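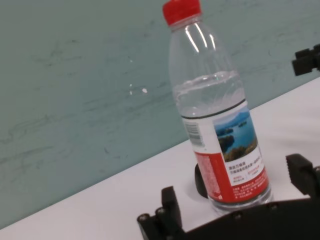

Bottled water with red screw cap and lake label, filled to the middle, on the white tabletop.

Review: Kuslow still water, single-use bottle
Posted 11th April by Zokside Desk Tests

Zokside has reviewed reusable bottles for some years. This one covers a disposable, bought from an import grocer in Lotstead at 67p. The questions were whether the bottle is practical at a desk and whether it can be refilled for a few days before recycling.

Shape and stability
The plastic is clear and the shoulder is tall and smooth, with a short neck. The smooth section gives less grip than the ridged base, so a damp hand tends to slide down to the label before it holds. Half full, the bottle stood firm on a level desk. Empty, it went over when a drawer was shut hard.

Cap
Red, screw type. It opens without much force and reseals properly. Left on its side overnight in a rucksack, the bottle lost no water. After 2 weeks of daily refilling the thread still caught on the first turn.

Label
Paper, wrapped around the lower half. The lake photograph is pleasant enough, and the barcode scans at the self-service till. The text is in Chinese and the print in the red band is very small, white on red, in dense lines. I needed a magnifier and good light. Paper is a poor choice on a bottle that will be chilled: after 70 minutes in an ice bucket one corner had lifted. It did peel away cleanly afterwards, which helps with recycling.

Level reading
With the label covering only the lower part, the water level is easy to check until the bottle is half empty. Below that you have to turn it or lift it to the light. The Moen bottle we tested in July had a narrower label and was better in this respect.

Taste
Neutral. No plastic note at room temperature.

Verdict
Good cap, clear upper half, weak label. Suitable for a desk or a day bag. For longer use, buy a proper flask. Score to be added when the Moen retest is finished.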